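Quilted bedding of the Ratholm valley

Quilted bedding of the Ratholm valley is a group of padded bed covers made in the town of Ratholm and in the smaller settlements near it. The name is used for the thick winter covers, for the lighter summer ones, and sometimes for the padded mattress covers which were sold together with them. In everyday speech the people of the valley call all of them simply "tops."

Origin

The earliest covers were made at home from two sheets of linen with raw sheep wool between them. The wool was not combed well, so it moved inside the cover and made lumps at the foot of the bed. To stop this, the makers began to sew through all the layers. At first the stitches were only short knots placed far from each other. Later, continuous lines became usual, because they hold the filling better and can be sewn faster by two persons sitting on opposite sides of a frame.

Ratholm stands in a cold place. The upper streets are at 2,236 feet, and the houses there were heated only in the kitchen until quite late. A heavy cover was therefore a necessary thing, and it was common to give one at a wedding. The parish book of Olvera, the next village down the river, lists 243 covers among household goods, but it does not say how they were filled.

Materials

Wool was the usual filling in the valley for a long time. Cotton wadding came with the railway and was cheaper, but it became flat after several winters and had to be opened and beaten. Down was rare. Today most covers sold under the valley name have a polyester filling, and only the Windano workshop continues to offer wool as a regular product.

The outer cloth was linen, then cotton sateen. The older pieces are mostly undyed or dark red. Pale colors appeared when the covers began to be washed more often, as the old red dye was not stable and stained the sheets.

Stitching patterns

Three patterns are considered typical:

The channel pattern has straight lines from the head of the bed to the foot. It is the easiest to sew, but the filling can slide down along the channel.

The diamond pattern has two sets of crossing lines. It is the most common one on older covers.

The shell pattern has rows of half circles, drawn with a plate or a wooden form. It was sewn mainly in Olvera, and the covers from there can often be recognized by it.

The distance between lines depends on the filling. Wool needs closer lines than polyester, and for this reason a modern copy of an old pattern often looks larger and more open than the original.

Production

The work was seasonal. Sewing started in October, when the field work was finished, and continued until the spring. A cover for a double bed took 5 days for two sewers if the wool was already cleaned. The Ilunar mill, built on the river between Ratholm and Olvera, introduced sewing machines with many needles, which sew all the lines of a channel pattern in one pass. The mill closed its bedding department later — the building is now used for storage — but its paper patterns are kept in the town museum.

Care

Wool covers should be aired outside in dry weather and washed only when it is really necessary. Covers with polyester filling can be washed in a large machine at a low temperature. They must be fully dry before they are folded, as the seams keep moisture longer than the open parts. Long storage under pressure is not recommended for any type of filling.
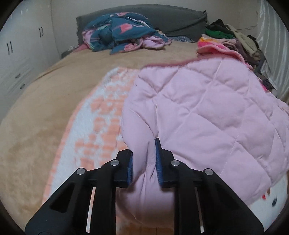
The usual advice in the valley is to store a cover rolled, with the outer side in, and to unroll it one day before it is needed. Cedar or dried lavender is put in the roll against moths — this is useful only for wool, but many families do it with every cover.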